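Skallby Desk Partition with Nameplate Clip

Product no. 1188
Manufacturer: Hestau
Supplied by: Roltico Office Furnishings

The Skallby partition is a fabric-covered screen for fixed desks in shared offices. It stands directly against the back edge of the desk and gives the user a plain, quiet surface to face. The fabric has a light texture and is finished in beige, with a thin gray metal frame.

Numbered nameplates may be ordered with the partition or added later. Each plate is navy blue with white figures and hangs near the top of the panel from a silver clip. Customers should send a full list of desk numbers with the order, as plates cannot be exchanged once printed.

The partition is intended for use with the white Skallby desk, which has a matte top. A cable tray is set into the surface toward the back, and a shallow curved cutout in the rear edge allows cords to pass down behind the desk. Side panels are sold separately – please refer to the Igwe price list for current widths and colors.

Ordering and delivery

Minimum order: 6 partitions
Delivery time: 14 working days from written confirmation
Assembly: available on request for orders of 70 partitions or more

Partitions are delivered flat. Clips and nameplates are packed in a separate box and should be checked against the delivery note before the installers leave the site.

Care

Vacuum the fabric with a soft brush. Marks may be treated with a damp cloth and mild soap. Do not use bleach or solvent on the fabric or the frame. The desk surface may be wiped with any neutral household cleaner.

Prices last revised Oct 26, 2024. Orders placed before the end of November will be invoiced at the listed rate.
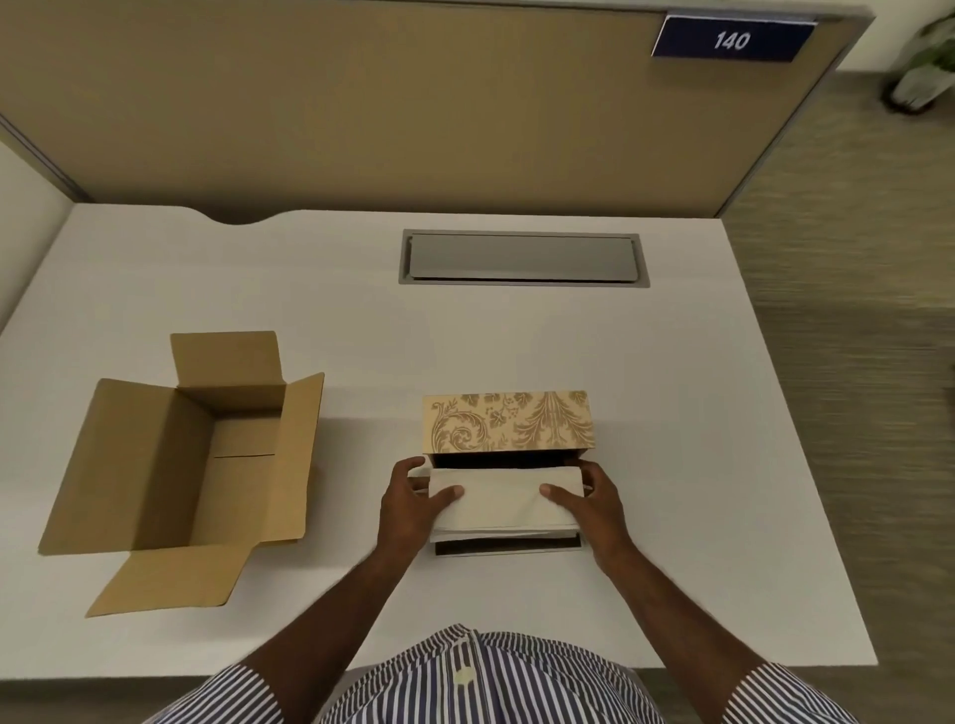 Skallby partition in beige with nameplate 140, shown with white desk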